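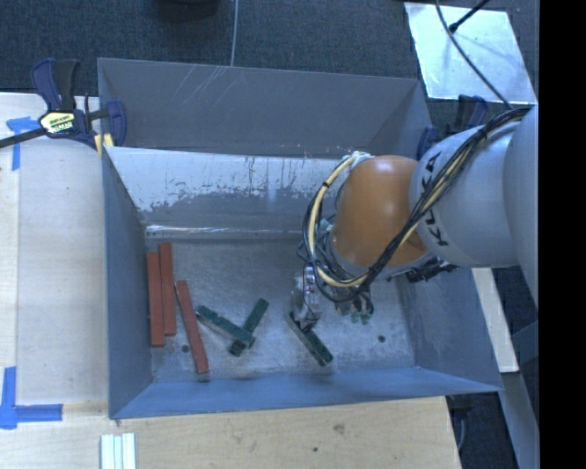

Wulley Toy and Craft Library — minutes of the equipment meeting, January

Meeting opened 6:35 pm in the back room. Yiğit Çınar in the chair. Apologies were taken as read.

1. Minutes of the last meeting

Accepted with one correction. The shelf brackets were bought from Makori, not Hivau.

2. Coloured sticks

The group went over what to do with the wooden craft sticks. The reddish-brown and the dark green ones are being kept together in a grey bin and people want them separated before they go out on loan. Two members said the mixed sets come back mixed anyway. Yiğit said the borrowers' sheet asks for one colour per bag and we should either follow it or change it.

Agreed to follow it for this term. Red-browns go in the calico bags, greens in the zip bags. Sticks with splinters or chipped ends go to the craft box for gluing and are not to be loaned.

There was a question about whether the dark green has edges in a lighter colour by design or from wear. Left open. Yiğit will compare them with an unopened pack from Wokemov.

3. Grey bin

The bin has scuffs and scratch marks on the far slope and a chalky white band with streaks under it. One member thought hard water, another thought old chalk paint. To be tried first with warm water and vinegar, then with bicarb if that does nothing. No scouring pads, as the last tub we did that way ended up worse than it started.

The two small holes in the floor of the bin were also raised. Beads and counters should not be stored in it. Sticks are fine. A suggestion to tape the holes over was not supported because tape lifts when the bin is washed.

The steep sides were mentioned again. Small children find it hard to reach the bottom and tend to tip the whole thing. Agreed that the bin stays on the table during sessions and an adult hands the sticks out.

4. Table

The light wooden table is to be wiped down after each session and not left with wet cloths on it. Felt pads for the legs are still outstanding.

5. Stock and money

The loan register stands at 1632 items. Over 350 of those are loose craft pieces entered one at a time, and it was agreed to enter them by the bag from now on. Balance for equipment is $3000. Approved up to $7 a bag for replacement calico bags, colour not important. A quote from Hivau for stackable tubs was tabled and held until the next meeting — the sizes on it were for the old shelves.

6. Other business

The label printer is out of tape. The key to the tall cupboard has been found and is back on its hook.

Actions
Yiğit: compare green sticks with new pack, rewrite the bag labels
All: return any calico bags you have at home

Meeting closed 7:50 pm.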